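Tumgate Cache Minder for WordPress

Plugin page, version 4.8
Last updated: May 18, 2019
Maintained by Evander Menzies

What it does

You publish a post, you go to look at your blog page, and the post isn't there. You refresh. Still isn't there. You open the page in another browser and there it is, so you close everything, make a tea, come back, and now it's gone from that one as well. If you've run a WordPress site for more than a month you've probably had this evening!

Nine times out of ten it's a cached copy of the archive page hanging on after it should have been thrown away. Tumgate Cache Minder watches for new and edited posts and clears only the pages that list them: the blog page, the category and tag archives, the author page, the feed, and any page where you've used a latest posts block. Everything else stays cached, so your site doesn't slow to a crawl each time you fix a typo.

I wrote the first version for my own cycling blog in January and only put it up for download after Heather Cruickshank asked for a copy for her choir's site. It's grown a fair bit (too much, some weeks) but the idea is the same.

What you get

The free version clears the lists above and adds a small button to the admin bar, so you can clear the page you're looking at. I use that button more than anything else in the plugin.

The paid version, Tumgate Plus, adds scheduled posts, custom post types, and a log. The log keeps the last 1,000 clears with the time, the page and what set it off, and you can download it as a plain text file. It's very handy when your host tells you the problem is your end and you'd like to show them otherwise. Plus also has a setting for sites with more than one language, which Serpil Gezer tested for me on a Turkish and English recipe site with far more categories than I'd ever dreamt of. She found 4 bugs in one afternoon, all fixed now.

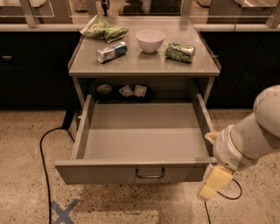

Evander Menzies

Setting it up

Install it from your Plugins screen in the usual way and switch it on. Go to Settings, then Cache Minder, and tick the pages you want it to look after. If your theme makes its own blog page (the Vitutside theme does, and so do its child themes) you'll need to add that page by hand in the box marked Extra pages. One address per line, no commas please.

Then press Save, publish a test post and go and have a look. Log out first! Plenty of caches don't serve stored pages to anyone who's logged in, so you can stare at a perfectly good page for an hour while your visitors get last week's.

If you have another caching plugin running, leave it on. Mine doesn't store anything itself, it just tells the other one what to let go of. It gets on well with Wuvville Cache and with Kárason Speed Pack, which are the two I run at home. With Kárason you have to turn off "Protect archive pages" or it'll politely ignore every request I send it.

Known problems

Infinite scroll still catches it out. The first batch of posts will be right and the second may repeat one. I'm working on it, and Jhonatan Puma has sent me a patch that looks promising, but I want to try it on a bigger site before it goes in.

On very large sites the first save can take a while. If you've got more than 300 categories, use the "Save in stages" tick box at the bottom of the settings screen.

Password protected posts are left alone completely. I might change my mind about that.

Requirements

WordPress 4.8 or later
PHP 7 or later
A caching plugin or host cache that accepts clear requests

Price

The free version is free for as many sites as you like. Tumgate Plus is £8 a year for a single site and includes updates and email support for the year. It doesn't renew by itself. I'll send one reminder and then leave you in peace.

Support

Free users, please post in the plugin's forum. Plus users can email from the Help tab, which fills in your version numbers and saves us both a message or two. I answer most things myself in the evenings, and Nuanchan Duangkaew covers when I'm away on the bike. Do tell us which theme you're using and whether you were logged in when you saw the problem.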